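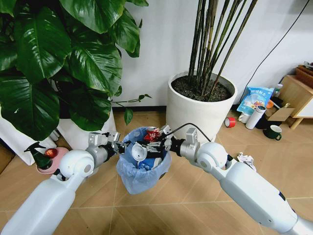 图/Tuva Ljungberg

搬家第三天了还没找到剪刀。

先写几句,趁水还没烧开。后台好几个留言问我是不是不更了,没有,是在搬家。从Gutska搬出来了。住了9年的地方,说搬就搬,其实也不算说搬就搬,去年秋天房东Gunnel Dalen就跟我讲过她想把房子卖掉,我嗯嗯啊啊答应着,然后就当没这回事。人就是这样。我就是这样。

到了十一月她又打电话来,很客气,问我箱子够不够。我才反应过来她是认真的。

所以这篇是流水账,想到哪写到哪,顺序是乱的。

先说扔东西。

我一直以为自己东西不多。真的,我跟所有人都这么说,我东西不多,一辆小车就装走了。结果光是厨房那个转角柜就清了一个晚上。那个柜子深得离谱,最里面要趴在地上伸手去够,够出来一个压面机。压面机!我什么时候买过压面机?想了半天,是Eilif Moen走的时候塞给我的,他那阵子沉迷做面条,后来去了别的城市,说先放你这儿,回头来拿。回头是回不了头了。我给他发消息,他回了一个笑脸,说送你了。好,现在是我的压面机了,我也没用过,跟着我一起搬了。

这就是扔东西的第一个教训,不要问原主人。问了就扔不掉。

第二个是不要坐下。我一坐下就开始看。翻出一叠旧明信片,看。翻出刚来那年语言班的作业本,看。里面有篇作文叫《我的周末》,写我周末去湖边,然后吃了一个苹果,然后回家,然后睡觉。老师拿红笔在旁边写:很好!我坐在地板上笑了半天,天都黑了,一箱也没装。

作业本最后还是扔了。扔完又捡回来撕下那一页,再扔。这一页现在夹在哪本书里不知道。

票据也是。我有留票据的毛病,超市的、药房的、船票,字都褪光了,一张张白纸条,还用夹子夹得整整齐齐。留着干嘛呢。以前觉得万一要退货,万一要报税,万一要跟谁对账。从来没对过。

衣服反而快。试都不试,举起来看一眼,去年穿没穿,没穿就进袋子。只有一件绿大衣犹豫了,肘部磨得发亮,扣子缺一颗,是我刚到那年冬天在二手店买的,88克朗。买的时候觉得贵。穿着它考过试,面过试,坐夜车,还摔过一次大的,在结冰的坡上,一路滑到邮筒边上。没扔。挂在新家门后面,一进门就看见,觉得家里有人。

水开了,等我一下。

好,回来。喝的是茶包,茶叶罐在哪个箱子也不知道。箱子上我是写了字的,写得挺认真,"厨房""书""浴室",写到后来没耐心了,变成"杂","杂2","很杂"。剪刀肯定在"很杂"里。但是"很杂"压在最底下。

说说搬家公司。

找的是Teker,朋友推荐的,价格中等,网上填表的时候要填楼层、有没有电梯、楼道宽不宽。我填楼道宽。我错了。住了那么久我居然不知道自己家楼道宽不宽。沙发卡在拐角,上也不是下也不是,两个小伙子一上一下抱着,我站在中间那层平台上,什么忙也帮不上,就一直说对不起对不起。楼下邻居开门出来看,又关上了,又开了,递出来一盘饼干。

沙发后来是把腿拧下来才过去的。拧腿的工具是邻居的。邻居叫Gøran Forsberg,我跟他做邻居这么多年,说过的话加起来可能不如那天下午多。他说他也打算走,膝盖不行了,爬楼费劲。我说那您搬去哪儿,他说还没想,先想着。我挺喜欢这句的,先想着。

他以前每年冬天把楼门口的雪铲了,铲到我自行车那儿就绕过去,留一小堆雪靠着轮子。我一直以为是他看不惯我乱停车。那天问他,他说怕铲子碰坏你的漆。

唉。

所以有些事还是要问的,跟上面说的扔东西不一样。

新家在城另一头,离原来那边16公里左右,坐车要倒一次。倒车的地方风特别大,站牌底下没有遮的,第一天晚上我在那儿等车,手里抱着一盆龟背竹,搬家车不给运植物,说冻坏了不赔。我就自己抱。用一条旧床单裹着,像抱个小孩。一个老太太让我坐,我说不用,她说不是给你坐,是给它坐。

到家掀开看,叶子耷了一片,其余还行。现在放在窗边,窗户朝东,早上有一小会儿太阳。十一月嘛,有一小会儿就谢天谢地了。

新家小。比原来小一圈,但是天花板高,说话有点回声,等书架装起来应该会好些。书架就是那个Andent,拆的时候我很聪明,每颗螺丝都装进小袋子贴在对应的板子上。装的时候发现胶带掉了,小袋子全在箱底抱成一团。于是现在书都在地上,一摞一摞,走路得侧着身。晚上起来喝水踢倒过一摞,是诗集,声音不大。

厨房的灯有点问题,要按两次才亮。房东说会来看。哪个房东都说会来看。
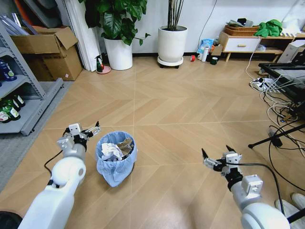
文/Hashini Wijesinghe

接着写。中间隔了一天,昨晚写着写着睡着了,电脑在肚子上。

昨天去交旧房子的钥匙。本来以为会很伤感,专门没化妆,怕哭花。结果到那儿根本没空伤感,Gunnel带着一张表,一项一项过,烤箱,冰箱门的胶条,浴室的地漏。她弯腰看地漏看得特别仔细,然后站起来说,比我住的时候干净。我高兴得要命。为了那个地漏我蹲了一上午。

搬出清洁这件事,没在这边租过房的可能不懂,要求是很细的。灯罩要卸下来洗,抽油烟机滤网要泡,窗户里外都擦,暖气片后面也算。暖气片后面!我拿一把尺子包着抹布伸进去刮,刮出来一只耳环,丢了好几年那只。可是另一只我上礼拜刚扔了。

真的,上礼拜。我还对着它说,就剩你一个了,留着也没用,走吧。

滤网我是用小苏打加热水泡的,泡一夜,第二天一冲就下来了,比什么喷雾都好使。烤箱玻璃夹层里的油是没办法的,我放弃了,Gunnel也没说什么,她说那块油可能比我来得早。

过完表格她没马上走,在空屋子里转了一圈,指着墙上一块颜色浅一点的地方问我那儿挂的什么。我说日历。其实是一张地图,不知道为什么说成日历。可能是紧张。也没改口。后来坐车的时候一直在想,她会不会记住那儿挂的是日历,一直记着,可是那儿挂的是地图。挺无聊的一个念头,但是甩不掉。

她给了我一罐果酱,云莓的,她姐姐做的。我给了她钥匙。门口那把小的,信箱那把更小的,还有一把我一直不知道开哪儿的。她拿着那把看了看,说她也不知道。

然后就完了。就这么快。

出来以后不想马上回去,去了趟Amundsen。常看我博客的应该记得,就是街角那家咖啡馆,椅子高低不平那家。我在那儿写过好多篇,包括被骂得很惨的那篇讲咸甘草糖的。还是坐靠暖气的位子,还是肉桂卷,卷得比以前松了,换人做了吧。没敢跟老板说我搬走了。他问老样子?我说老样子。想着以后可以坐车再来,可心里也清楚,倒一次车,那个风口,来一次两次,然后就不来了。

不写这个了。

写点有用的,有人留言问搬家要注意什么,我把我踩过的坑写一下,给后面的人参考,不成体系啊。

书不要装大箱。我知道每个人都说过,我也听每个人说过,我还是装了大箱。搬不动,底漏了,书撒在楼梯上。

网络提前转。我没提前,现在用手机热点发这篇,图传了半天。

地址变更那一堆,银行、医生、图书馆。图书馆最容易忘,我有本书逾期了,催还信寄到老地址,Gøran拍了照片发给我。他打字很慢,发了一个照片然后过了好久才来一句:你的书。

第一晚要用的东西单独装一个包,自己背着,谁也别给。牙刷,充电器,卷纸,睡衣,一个杯子。我装了,唯一做对的事。但是忘了装药,半夜头疼,翻箱子翻到快天亮,找到的时候头已经不疼了。

冰箱提前断电化冰,门开着,底下垫毛巾。毛巾要多垫,比你想的多。

还有剪刀。剪刀要放在口袋里。拆箱子我这几天都是用钥匙划的,钥匙齿上全是胶。新房子的钥匙,刚拿到手就变得黏糊糊。

Tuva昨天晚上来了,带了汤,说要帮我拆箱。拆了一箱,是毛线,然后我们就坐在毛线中间喝汤聊天到很晚。她在讲她妹妹的婚礼,讲得很细,讲到座位表谁不能跟谁坐一桌,我听得津津有味,一个人都不认识。她走了以后我发现毛线那箱又原样装回去了,不记得谁装的。

不过家里有人来过一次就不太一样。之前那两个晚上回声特别大,冰箱一响我就醒,还以为有人敲门。昨晚没醒。也可能就是累的。

楼上好像住了一个学大提琴的,下午会练,同一小段来来回回拉,拉到同一个地方停。今天停的地方比昨天往后挪了一点点。我在底下替他着急,也替他高兴。他或者她,还没见过。信箱上的名字被水泡花了,只剩个头一个字母,M,别的看不清。

楼下洗衣房要预约,拿小锁头挂在时间牌上。我还没有锁头。我看了一下大家的锁头,有红的,有贴着贴纸的,有一个是密码锁。星期五以前得去买一个,不然下周没的穿了。床单还裹过龟背竹,上面全是土。

附近有个小超市,面包还可以,番茄不行。收银的姑娘问我要不要办会员,我说我刚搬来,她说欢迎呀。就这两个字加一个呀,我提着袋子走回来,走错了方向,绕了一大圈,看见一个小操场,一排没叶子的桦树,有人在遛一条很老的狗,走两步歇一歇。天已经黑透了,下午四点不到吧。

我妈打视频过来,要看新家。我举着手机转,她说怎么这么乱。说书怎么放地上,地上凉。书又不怕凉。她说那你脚不凉吗。凉。拖鞋也在"很杂"里。

她还问压面机是哪来的,一眼就看见压面机。我说朋友送的。她说那你做面条呀,放着干嘛。然后开始教我和面,水要一点点加,盐要化在水里,醒面的时候拿湿布盖着。我说好好好。我没有湿布,我有一条裹过花的床单。

周末试试吧。做成什么样到时候发上来,做坏了就不发了。

留言我都看到了,慢慢回。问咸甘草糖那篇为什么搜不到的,没删,是标题我当时打错了,打成咸甘早糖,搜那个能搜到。懒得改。

云莓果酱打不开。盖子太紧,拿热水冲过了,还是不行。明天拿去楼上敲门问问,正好看看是谁在拉琴。

先这样,热点快没流量了。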